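机械臂社团夏季招募：想找几位愿意慢慢来的同学

大家好，我们是Zalell机械臂社。又到了六月，老成员里有几位要去实习，活动室一下子空出不少位子，所以照例写这么一篇，跟还在犹豫要不要来的同学多唠叨几句。

先说我们在做什么。社团目前的主要项目叫Nonance，目标说起来很朴素：让机械臂自己去找到按钮、对准、按下去，或者把它夹起来放到该放的地方。听着像小孩子的游戏吧？我第一次来的时候也是这么想的，结果光是让夹爪对准一个圆圆的按钮帽，就折腾了整整一个下午，回宿舍路上还在跟室友比划角度。这个项目以后要拿去参加Bekance校际操作赛，比赛里有好几个环节都跟按钮、开关和托盘有关，所以暑假这段时间我们会把大部分精力放在这上面。

这次一共想招8位同学，年级和专业都不限。以前来过学中文的、学园艺的，后来都留下来了，其中一位现在写的操作记录是全社最清楚的。会一点Python当然好，不会也没关系，前两周会有人带着大家从开机、急停、回零位开始，一步一步走。我们更看重的是耐心，还有愿意把失败的那几次也老老实实记下来。

大致分三种活儿，报名的时候可以写明想去哪边，也可以写“都行”：

遥操作与数据采集：手把手控制机械臂完成动作，每人整个暑假的目标是200条有效记录。数字看着吓人，熟练以后一个晚上能做不少，中间还可以停下来喝茶聊天。
程序与训练：整理数据、跑模型、看结果，然后跟采集组的同学商量下一轮怎么摆放物件。
夹具与场地：修夹爪、换指套、接线、打印小零件，桌面布置也归这一组管。喜欢动手的同学多半会喜欢这里。

指导老师是Urmas Siliņa，脾气很好，问题问三遍也不会皱眉头。平时带新人的是学长Urmas Liepiņa，两位同名，社里一般叫“Siliņa老师”和“小Urmas”，来几次就不会弄混了。

时间上，每周集中活动2次，晚上七点开始，九点半左右收工。其余时间活动室对成员开放，想多练的同学可以在表格里预约机器。期末考试那阵子我们会停下来，不用担心影响复习。参加活动不收费，工具和耗材由社里出，只请大家穿包脚的鞋子，长头发的同学扎一下。

报名很简单，写一小段话介绍自己就好，不必是正式简历。讲讲你拆过什么、修过什么、弄坏过什么，或者单纯为什么想来，都可以。写好投到Sitompul楼一层的社团信箱，或者直接来活动室交给小Urmas。收到以后我们会约你来试玩一次，亲手操作一会儿，合得来就留下，觉得不适合也完全没有关系，交个朋友也很好。

去年收到了47份报名，读得很慢，也读得很开心，今年同样会每一份都认真回复，请大家稍微等等我们。
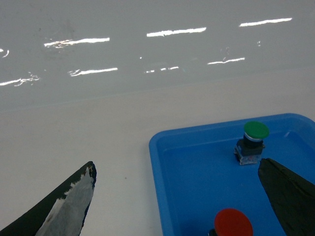 还有一件小事，试玩那天请提前十分钟到，要先听一遍安全须知，再签个字。想带同学一起来看看也欢迎，活动室的椅子不太够，可能要轮流坐一坐。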